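Tea towel

A tea towel (dish towel if you're talking to my Canadian cousins, and "drying-up cloth" if you're talking to my nan) is a flat piece of cloth used for drying dishes, glasses and cutlery after washing. I've been writing up household linen for this wiki for a while now and this is easily my favourite entry, so forgive me if it rambles a bit.

Name

The usual story is that the name comes from the linen cloths that went out with the tea things in well-off English houses, wrapped around the pot or draped over the scones. I've read that in plenty of places and I'm happy enough with it. In Australia you'll hear tea towel nearly everywhere, though my neighbour Marisol Ccori calls hers "the glass cloth" and gets quite firm about it if you wipe a frying pan with one.

Materials

Linen is the classic. It comes from flax, it leaves hardly any fluff on a wine glass, and it gets softer every year you own it. The catch is that a brand new linen towel is stiff as a board and pushes the water around the plate. Wash it a few times before you judge it!

Cotton is cheaper and much more common. You'll find it as a plain weave, as a waffle weave (lovely and thirsty, shrinks like mad), and as terry, with the little loops. Terry is great for hands and mopping up spills but I wouldn't let it near a glass. There's also "union" cloth, a linen and cotton blend, and most of the printed souvenir ones I own are that. 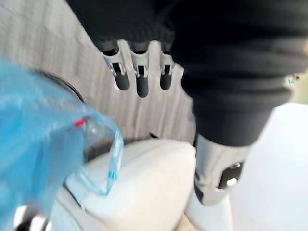 Weight matters more than people think, too. Cloth is sold by grams per square metre, and for an everyday towel I like one of 200. Much lighter and it's soaked through by the second saucepan, much heavier and it takes all day to dry on the oven door.

Patterns and printing

Woven checks and stripes are the oldest look still going, usually red or blue on white. The colour's in the yarn, so it doesn't wash off, and the two sides look the same. Printed towels are another matter. Most are screen printed on one side only, and you can feel the ink on a cheap one.

Then there's the souvenir tea towel, and here I have to declare an interest, as I own far too many. Maps, wildflowers, recipes for lamingtons, lighthouses, the lot. For decades the calendar tea towel was a standard Christmas present, printed with all twelve months and a picture of a kookaburra or similar, hung on the kitchen wall for a year and then put to work on the dishes. I still have one from the Clellalach Show with June misspelt as "Jnue". It's never been used and it's never going to be.

School fundraiser towels deserve a mention: every kid in the class draws a self-portrait, the whole lot gets printed in one colour, and every parent buys 2. My son's is mostly ears.

Collecting

There are proper collectors out there, and I'm not one of them (yet). Anneli Tuominen, who has been swapping with me by post for years, has 3,430 in her catalogue and stores them rolled, which she swears is kinder to the fibres than folding. Old folds do go yellow and eventually split, so I think she's right. Collectors generally want unused towels with the maker's label still stitched in the hem, and a signed design will always go for more than an unsigned one. Faded ones are worth next to nothing, sadly, but they're the nicest to use.

Washing and care

Hot wash, no fabric softener. Softener leaves a coating on the cotton and then the towel won't soak anything up. If yours has already gone that way, a long soak in hot water with washing soda usually brings it back. Line drying in full sun is good for the whites and hard on the prints, so I peg my souvenir ones inside out, or in the shade of the carport.

Change it every day, more often if you've had raw chicken about. A damp towel scrunched up on the bench is a pretty cosy home for bacteria, and it'll smell sour by teatime. Ironing is up to you. I iron the linen ones while they're still slightly damp and leave the rest.

Other uses

Covering rising dough, straining yoghurt (use a clean thin one), wrapping a loaf, stopping a chopping board from skating across the bench, drying lettuce by swinging it about in the backyard, and swatting flies.

See also: Apron, Dishcloth, Oven mitt, Table runner

Last edited 11/26/21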